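Planov 300 Owner's Guide
Section 4: Setting the Time, Date and Radio Signal 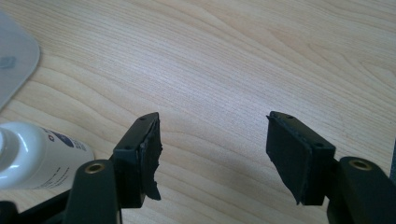
Read this section before you pull the crown. The box says the watch sets itself. It does, some nights, in some houses. Plan on setting it by hand first and treat the radio signal as a bonus.

4.1 Setting the time by hand

1. Unscrew the crown by turning it toward you until it springs free.
2. Pull it out to the second click. The second hand stops at 12.
3. Turn the crown to move the hands. Go past the right time by a few minutes, then come back to it.
4. Push the crown in on a time signal you trust.
5. Screw the crown down. Stop when it feels snug.

CAUTION: The case is rated to 20 bar only with the crown screwed down. Do not read that rating as a promise about hot tubs.

4.2 Setting the date

1. Pull the crown to the first click.
2. Turn it away from you until yesterday's date shows.
3. Pull to the second click and run the hands forward past midnight.
4. Set the time again as in 4.1.

CAUTION: Do not change the date at the first click between 9 p.m. and 3 a.m. The date wheel is already engaged, and a forced wheel is not covered under warranty.

NOTE: The "full auto" calendar knows leap years only while the battery holds. After a battery change, check it at the end of February anyway.

4.3 Radio signal

1. Hold the lower button for five seconds. The second hand points to R.
2. Lay the watch by a window, dial up, and leave it alone overnight.
3. In the morning, press the lower button once. Y means the signal came in. N means it didn't.

If you get N three nights in a row, try another window. If that fails too, turn the receiver off (hold both buttons) and enjoy the longer battery life. Yannick Maillard in our service shop has run his that way for years, and his watch keeps fine time.

4.4 Error codes

682: Low battery. The watch may show this in cold weather with a good battery. Warm it up before you pay for a new one.
782: Hands out of line. Go to Section 6.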